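Drunham shop talk: a gripper you hold in your hand

December 9, 2019

Jarmo Karppinen has 3 minutes, he says, then talks for most of an hour. The build is a gripper, or the front half of one. No arm yet. You carry it around by hand and work the fingers yourself, and the arm gets to learn from that later. That's the plan anyway.

He started in April, at home, kitchen table. Moved it to the shared workshop in Drunham when the housing got too big for the table. "My printer does small. This is not small."

First version was called Skaken. It cracked at the mount, twice. "Too thin there. I knew it was too thin, I printed it anyway." The second is Harju, thicker walls, fingers in softer rubber. He has spent 1,473 on it so far, dollars, and keeps the reciepts in a coffee can.

What does it pick up? "Blocks. Cups. A sock, once." The trouble is knowing where the thing is while you wave it about. So, printed markers - black and white squares the software can find and measure from. Glare is bad for them. Blur is worse.
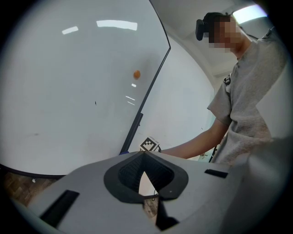

Jarmo Karppinen

A small cube with a marker on it gets the most use. "Cheap, and I can print another one." He wants the software to find it at any tilt. Right now it loses the cube when he turns his wrist fast, so he turns his wrist slow. Which is no good, people don't move like that.

He logs every try. Over 1,000 now, of which he threw out 109 for bad timing between the camera and the fingers. "The clocks drifted. I blamed the cable for a week." Was it the cable? "No. I bought a new cable, too."

The arm, when it comes, will be a kit from Derodov, secondhand. He has measured the flange and drawn an adapter but not printed it. Weight is the worry. Harju is heavy at the front and the wrist motor on that kit is not strong.

Could he make it lighter? "Sure, that's version three." Name? He hasn't got one. He's already looking for his screwdriver, the short one, and asks if we can do the rest by email.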